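Danier project: where we've got to
Progress note for the Greven fund, 27th July

Hello again from the Nerkham end of things. You asked for something shorter than last time and with fewer graphs, so I've kept it to one picture and left the tables in the shared folder for anyone who wants them.

The big news is that the simulated workstation is finished, or finished enough that we've stopped fiddling with it and started using it. If you remember, the plan was to have two arms share the inside of a liquid-handling workstation with the pipetting head, handing things over and moving them around on the deck without anybody getting whacked. We'd been doing all of that in a bare room with a block standing in for the workstation, and the planner looked brilliant. Then we put the proper enclosure in, rails and all, and it looked a lot less brilliant! The side rails turn out to matter far more than the deck. An arm can find a lovely path to the rack and then have nowhere to put its elbow.

So most of this period went into Chae, our name for the part of the planner that decides which arm gets to be inside the enclosure and when. The old version locked the whole interior, so one arm sat and waited while the other did its job. Chae cuts the space into smaller pieces and books them one at a time, with the pipetting head treated as a third thing that needs room too (that last bit was a late idea and I wish we'd had it in the spring).

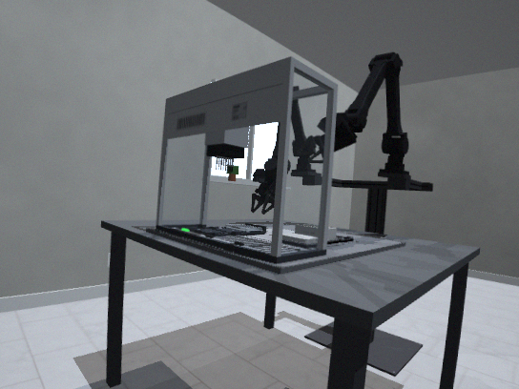 The simulated workstation with both arms reaching in next to the pipetting head.

We ran 208 trials with Chae, each one with the starting poses shuffled. In 100 of them we also moved the loose items on the deck, which is the harder setup and the one I care about more. Only 2 trials ended in a collision, both in the harder set, and both were the same mistake: a gripper came up too early and touched a rail on the way out. I've watched those two over and over and I'm fairly sure it's the safety margin around the fingers. We had measured it with the fingers closed. Silly, and easy to fix, but I'm leaving the numbers as they are in this report and will rerun the full set with the new margin so you can compare them fairly.

What I can't tell you yet is how much time the smaller bookings save. It feels quicker to watch, but the old planner's logs started the clock in a different place, so any figure I gave you now would be mush. I'm redoing the old runs with the same clock.

A few things that didn't go so well. Contact is still the weak spot. Small objects slide and settle in ways I don't believe, and I spent a good week on friction settings before admitting that I was tuning by eye. None of the results here depend on a grasp holding, since a trial only asks whether the arms got in and out cleanly, but the next stage does depend on it. I also haven't modeled any liquid at all. The pipetting head moves and takes up space, and that's it for now.

Money is fine. We've used less computer time than I budgeted and I'd like to move what's left over to the grasping work, if you're happy with that. A quick yes by email would do.

For August I have the rerun with the corrected finger margin, the timing comparison, and a first go at grasping with the contact settings pinned down properly. If the rerun comes out clean I'll start writing up the booking method as a short paper, and you'll get the draft before anyone else does. The trial logs are in the usual place, and I can walk you through a few of the runs on a call whenever suits.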